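About us

Jollent - robot hands and arms for handling things that bruise

We're a small firm in Dunmore. We make one kit, hire it out, sell it, mend it, and train people to use it. That's the whole business. Four of us on the staff full time, plus Arnel Baluyot who comes in for the electrics.

Started in August, in the back half of a unit that used to sell carpet. Mylene Policarpio had been packing fruit for years and then running packing lines, and was fed up with grippers that worked beautifully on boxes and turned a ripe pear to jam. Heino Kütt had been building arms for other people. They met over a broken conveyor, argued for most of an afternoon, and the kit came out of that argument more or less.

The kit is called Fimora. People ask what the name means. It doesn't mean anything, Heino liked the sound.

What we do

We put a jointed hand on an arm, set it up at your table or ours, and teach it your job. Mostly picking and placing. Fruit and veg, bread rolls, soft parcels, garden centre stuff, the odd laboratory. If a person can do it with one hand while thinking about something else, it's worth asking us. If it needs two hands, still ask, but it takes longer and costs more.

We don't do welding, palletising, or anything above head hieght. There are good firms for that, and we'll give you a number to ring.

Most of our day goes on baskets. Getting things out of a basket is much harder than getting them off a flat table - the rim is in the way, the sides are in the way, and whatever you want is leaning on something you don't. So we spend a lot of hours on it. Kristine Maglaya runs that side and has strong views on finger order: which one goes in first, which one stays up out of the way until it's wanted. Customers bring their own baskets and crates along and we work from those where we can. A basket with holes in the sides behaves differently to a solid tub, fingertips find the gaps, so please bring the real thing and not something similar from the cupboard.

Black fingers reaching down into a yellow basket, one red fruit still to the left of the hand and something darker partly under the fingers. Trial table at Dunmore, and the sort of pick we get asked for most.
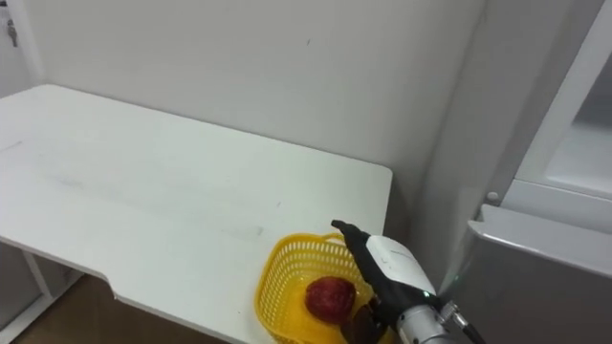

What's in the kit

Fimora comes as a single arm with one hand. You get:

The hand, with its cover
The arm and a bench mount
Cables, plus one spare of each (you'll want them)
Control box and a laptop with everything loaded
Printed handbook, spiral bound so it stays open
3 days with one of us on site

The table isn't included. Nearly any firm table will do if it doesn't wobble. Push it to a wall if you can. We've had people buy a special bench and then find it was two inches too tall, so do talk to us before spending money.

A second arm can be added later on. Same control box, no need to start again.

Hire or buy

Hire is £299 a week, with delivery and setting up inside 31 miles of Dunmore. Further than that we add fuel and, if it's a long way, a night's lodging for whoever drives. Shortest hire is a fortnight. We tried letting it go out for single weeks and people had only just got comfortable when we turned up to take it away again.

Buying - ring us. The price depends on the hand, the mount, and how much teaching you want, and we'd sooner talk it through than put a figure here that turns out wrong for you.

If you hire first and then buy, the first month's hire comes off the price. Jericho Catacutan looks after all the orders and will tell you plainly if he thinks hiring is enough for what you need. He's talked a few people out of buying. We've forgiven him.

Trial days

Bring your awkward thing to Dunmore and we'll have a go at it. No charge for the first one. You get the table, the arm and one of us for a morning, and you can take notes, film it, ask whatever you like. Some picks go well straight off and some don't go at all, and you'll see both. Sensible shoes please, tea provided, parking is round the back past the tyre place.

Things that are slow: shiny skins, very dark items lying together, anything wrapped in thin plastic. Onions, for some reason, mostly the loose skins. We're working on onions.

Looking after it

Every hire kit comes back to us for cleaning and checking before it goes out again. If you own one we do the same job once a year at the workshop, or at yours for a call-out charge. Fingers are wear parts. They unscrew, you can swap one yourself with the key in the lid of the box, and Arnel has written a page on how to do it with drawings that are better than you'd expect.

Faults: phone first, don't email. We can sort a good half of them over the phone while you stand next to it. If we can't then a loan hand goes in the post.

Who else we work with

Our covers and mounts are made by Trultska, two streets away, who've put up with a great many changed drawings from Heino. Training for larger teams is done at their place as well, they have the bigger room and a proper kettle.

Schools and colleges - we do visits, and there's a lower hire rate in the holidays. Ask Kristine, she keeps the diary for thsoe.

Finding us

Unit 4, Dunmore, behind the old carpet sign which is still up. Ring the bell twice, the front office is usualy empty and we're all at the back with the arms running. Trial days are booked by phone with Jericho. Prices on this page checked October 14, 2022.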